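Stollard Laundry Powder, Unscented
Item 536
Made by Jaris

We started mixing this powder for our own family, and I'll admit it took us a good long while to get it where we wanted it. It's a plain, no-perfume powder for everyday whites and cottons, and it dissolves well even if you like to wash on cold (we do, most of the year). One scoop does a normal load, and a box holds enough for 60 loads.
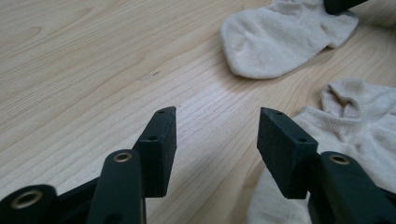 Whites are where most people first try it, and I'd say start there too. Fill a basin with warm water, stir in half a scoop, and leave things to soak overnight before they go in the machine. White socks like the two on the table do very nicely this way, and so do dish towels and pillowcases — just turn the socks inside out first. Please keep it away from wool and silk, which want something much gentler.

Gerrit Msimang wrote to us in February asking for a bigger size, and he wasn't the only one, so there's now a refill bag as well. It fits the same tin, and the scoop is tucked inside.

Ships from our Liltham shop. Orders over $50 go out with free postage, and you can pick up at the Cheetham counter if that's closer to you. Questions about hard water? Ask for Gemma Clegg.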